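How to record cloth-folding demos at home with a hand-held gripper

I've been recording demonstrations for our folding policy for a good few months now, and people keep asking me how to get started, so I've finally sat down and written the whole thing out. It's the way I do it, anyway. Zihan Lü in our group does a few bits differently and her numbers are as good as mine, so don't treat any of it as law.

You need a hand-held gripper with its wrist camera fitted, a bed or a big table, and a pile of cloth you don't mind handling over and over. We call our gripper the Pindon, after the village where the first one was bolted together. Charge everything the night before. I mean it!

Step one is the mapping pass. Before you touch any cloth, press record and wave the gripper slowly over the whole bed, then lift it and look towards the walls as well. Go gently — the tracking works out where the camera is from the bits of the room it can see, and it hates being whipped about. A busy room is your friend. I tidied mine for the first batch, very proud of myself, and lost far more clips to bad tracking than I did once I'd let it go back to normal.

Step two, calibrate the jaws. Open them fully, close them fully, and do that three times with the camera running. The software (ours is called Jin) uses this to turn what it sees of the jaws into a width. If you skip it, your clips will look lovely and be useless.

Step three is the actual demo. Lay the cloth out more or less flat and leave the wrinkles in. Come in low, with the jaws open, and close on a proper fold of fabric. Beginners go for the very edge with the tips, and thin cloth just slides out. I take a generous pinch, pause for a moment, then move.
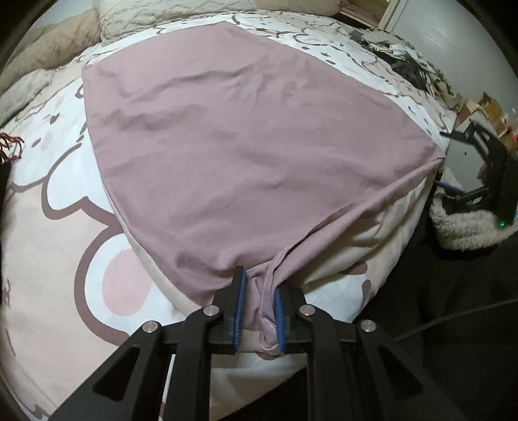
Keep your free hand out of it completely. It's so tempting to smooth down a corner with your fingers, but the policy has no fingers, and it'll learn that corners flatten themselves by magic. If the fold goes wrong, fix it with the gripper and leave the fix in. Those messy recoveries turned out to be the best thing in our data.

Speaking of which, some results. I trained on 223 clips from my own bedroom and tried the policy on a set of cloths it hadn't met. With the recoveries cut out, it got stuck after a missed grasp nearly every time. With them left in, it usually went back for a second go. Huguette Poulain then ran the same policy in the Lestthorpe lab, on a plain table, and it was noticeably worse there, so we clearly need more rooms.

Step four, check your clips the same day. I play them back at double speed and bin any where the jaws leave the view or the path jumps. Out of my last batch I binned 13, mostly from rushing at the end when my wrist was sore. Take breaks!

Once you're happy, name the folder with the room and the cloth, and upload it to the Erkau drive. Leave the raw video in alongside the processed files, as we re-run the tracking every time Jin gets an update.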